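Call for participants: skin irritation around body hair under everyday clothing

Cimus is recruiting adults for an observational study of skin irritation in places where short body hair grows and clothing rubs. The study records how such areas look and feel over one summer, with the fabrics the participant already wears. No drug is tested. Enrollment opens in July and closes when 79 participants have been accepted.

Background

Most published grading scales for irritated skin were written for smooth, hairless areas such as the inner forearm. They work poorly where hairs grow in clusters, where the surface curves, or where a waistband or seam sits on the skin for most of the day. The Povinlow scale is a draft scale for these areas. It scores color, raised texture, shine and the position of hairs separately. This study will check whether two graders working apart give the same area the same score.

Who can take part

Adults of any sex and any skin tone who have had at least one irritated area near body hair in the past year. The area may be on the trunk, hip, thigh, buttock or underarm. The face, scalp and genitals are not included. Participants must be able to attend the study rooms in person and read written instructions in English.

Who cannot take part

People with an open wound, a spreading infection or a fever at enrollment. People who have used steroid cream or antibiotic cream on the area in the last month. People who have had laser hair removal or electrolysis on the area at any time. Pregnancy is not a reason for exclusion.

What is involved

There are 2 visits. Each takes 20 minutes. At the first visit a study nurse measures the area, takes close-up photographs and presses a small humidity sensor against the skin. The second visit repeats the same steps at the end of the study period.

Between visits, participants keep a short written log. Entries cover itch, soreness, shaving or trimming, exercise, and the fabric worn against the area that day. An entry is needed only on days when something has changed. Participants wash with Zoubi unscented cleanser, supplied at the first visit, and use no other product on the area. Anyone who wants to treat the area may do so at any time and should note the treatment and the time of day in the log.

Clothing

Please wear your usual underwear and outer clothing to both visits. New garments should be washed once before they are worn. A swatch of Grasemix knit is given to each participant for a patch test on the forearm; it is taped in place by the nurse and removed at home the same evening.

Risks

Tape may leave a mark. The cleanser may cause dryness. Photographs are taken at close range and participants will be asked to uncover the area; a same-sex nurse and a private room are available on request.

Payment and data

Participants are paid after each visit, and parking is refunded against a receipt. Photographs are stored under a study code, apart from names and addresses. Participants may ask for their photographs to be deleted at any point before scoring begins.

How to apply

Use the application form on the recruitment page and enter "Povinlow" in the subject field. State where the area is, when it was last irritated, and whether you shave, trim or do neither. Applications are read in the order received.

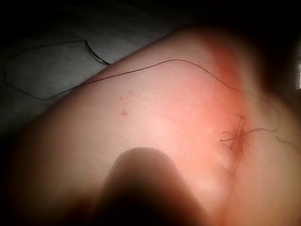 Scoring is done from close-up photographs, so the state of the area at the time of the visit matters. Do not shave, scrub or pluck on the day. The graders need growing hairs left as they are: a small tuft of short, curly strands next to a patch that looks inflamed and slightly raised is scored together with the patch. A long, thin hair lying across the curve of the skin above it gets a note on the score sheet and no points. Only texture in sharp focus is graded. Where the skin bends away into shadow, the graders mark that part as not assessable.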